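Frequently asked questions

Hello! I run the Ello soap club from my spare room in Vinstead, and these are the things I get asked most. If yours isn't on the list, send me a message and I'll get back to you when I can.

How does the club work?
You pay once a month and I post you a box with two bars in it. One is always a plain one and the other is whatever I've been playing with (April's was rhubarb, which I loved and my sister very much didn't). There are 453 of you now, which still makes me a bit giddy!

When will my box turn up?
I post on the 7th and most boxes arrive within three or four days. The Scottish islands can take a week. Please don't panic before then - if it's still missing after ten days, tell me and I'll send another.

Will it fit through my letterbox?
Yes, unless yours is one of those tiny upright ones. The box is 30 mm deep. I had a thicker one to start with and spent half my life answering emails about red cards from the postman.

Is it all right for sensitive skin?
I can't promise, I'm afraid. The plain bar has no scent and no colour and lots of people get on fine with it, but do try a bit on your wrist first. Every ingredient is printed on the wrapper.

What do I do with the wrappers?
They're paper, so they can go in with your normal recycling. Peel the sticker off first if you can be bothered. I keep mine for lining drawers because they hold the smell for ages.

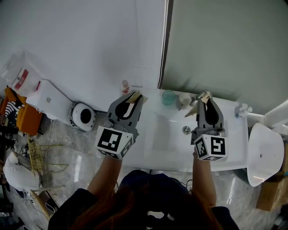 Folded paper at the bathroom counter.

Why has my bar gone mushy?
It's sitting in water, poor thing. Get a dish with holes in it, or stand it on an old nail brush, and let it dry out between washes. Kept like that, a bar lasts me roughly a month.

Can I skip a month?
Of course, as many as you like. Just let me know by the end of the month before. You can stop altogether the same way and I won't send you sad emails.

Do you do wedding favours?
I do, in small bars, but I need eight weeks because the soap has to cure. Tell me how many guests and which scent, and I'll send you a price.

Last updated 7 Jun 2018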